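Glossy floor tiles – do they ever look clean?
Home & Garden > Cleaning and Tidying
2349 views, 18 replies

grout_expectations
2019-08-29
We had the hall and back room done in glossy beige tile in June. Sukley range, the shiny one. In the showroom it looked like a hotel. At home it looks like a hotel after a stag do. Every crumb, every wrapper, every bit of fluff is lit up like an exhibit. I sweep, I turn round, there's more. What are people using?

mop_and_glory
Flat microfibre mop, barely damp, no product. Whatever the shop sold you with the tiles, put it under the sink and forget it. It leaves a film and then you're mopping the film.

Tilda42
Disagree with mop. I've used the Mevex floor stuff for years on gloss and never had a streak. You're probably using four capfuls because the bottle looks small.

mop_and_glory
One capful. Streaks like a window in a chip shop.

bin_there
You've all gone straight to mopping and the man says WRAPPERS. That's a bin problem. How many bins have you got in that room?

grout_expectations
Who says I'm a man? And none. There's one in the kitchen.

bin_there
Apologies. But there's your answer. People won't walk to the kitchen with a sweet wrapper. Put a bin where the mess happens.

Tilda42
A bin in the middle of a nice new floor. Lovely.

bin_there
Mine's a little dark mesh one with a round open top, you can see through the sides so you know when it wants emptying. No lid, no pedal, nothing to break. I had a Bianchini pedal bin before that, 46 quid, and the pedal went before the guarantee did. I keep a shallow tray on the floor next to the bin as well, for odds and ends that might not be rubbish.
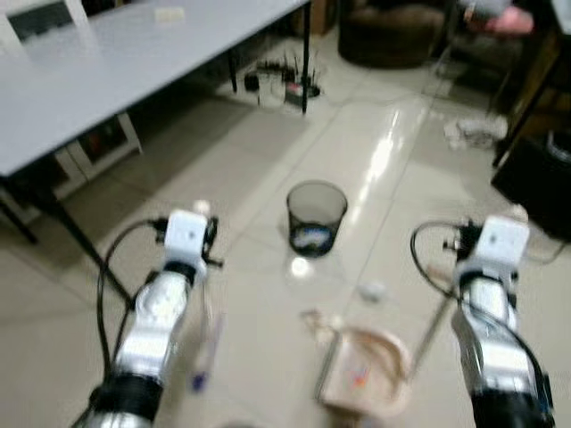
The tray gets sorted when I can be bothered. Half of it ends up in the bin anyway, but at least I've made a decision about it. Sweeping takes me a couple of minutes now.

mop_and_glory
So your system is a bin, and then a second bin you feel guilty about.

bin_there
Yes.

Tilda42
Mesh is no good for anything small, mind. Pencil shavings go straight through. I'd get a solid one – Jivora do a plain one.

grout_expectations
Ordered a mesh one before I saw this. Will report back on the shavings. Still want to know about the streaks though, can someone other than those two answer?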